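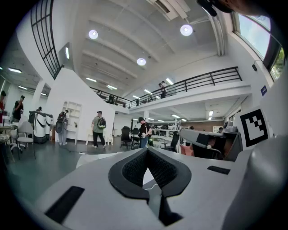 Can I use the upstairs balcony if I've only booked a ground floor desk?

Of course you can. Your booking covers both floors, so wander up whenever you fancy a change. The only bit I keep back is the far end on Monday mornings, when the Foten lot have their weekly catch-up.

Is it noisy?

It depends where you sit, really. Voices carry in a big open room like ours, and anything said at the railing can be heard by half the people downstairs! If you need proper quiet, pick a desk well away from the stairs and bring headphones. For long calls, please book the Moser room (it's tiny, but it has a door).

Do the lights stay on all day?

Mostly, yes. I switch the round ones and the strip lights on when I open up. If you're by a window and find it too bright, come and tell me and I'll see what I can do. The round lights share a switch, so I can't turn off one on its own. Sorry, I've tried.

Where do I put my bag?

Under your desk is fine, or in a locker. Please don't leave rucksacks on the stairs, even for a minute. I've gone flying over one and I don't want to do it again.

How much is it?

A desk at Dostell is £200 a month, or £30 if you just want a day. Small teams can take a bank of four for £600, and that includes a locker each. Tea and coffee are in the price, biscuits are when I remember.

Can I hold an event?

I'd love you to! Evenings are best, after six, once the day people have packed up. Talks work nicely with the speaker downstairs and some of the audience up on the balcony. Drinks must stay on the ground floor, though, as things do get knocked over the edge.

How do I get in for the first time?

Ring the bell marked Jorel (the old name, I keep meaning to change it) and I'll come down. After that you'll have your own fob. The bus to get is the 519, which stops just past our gate.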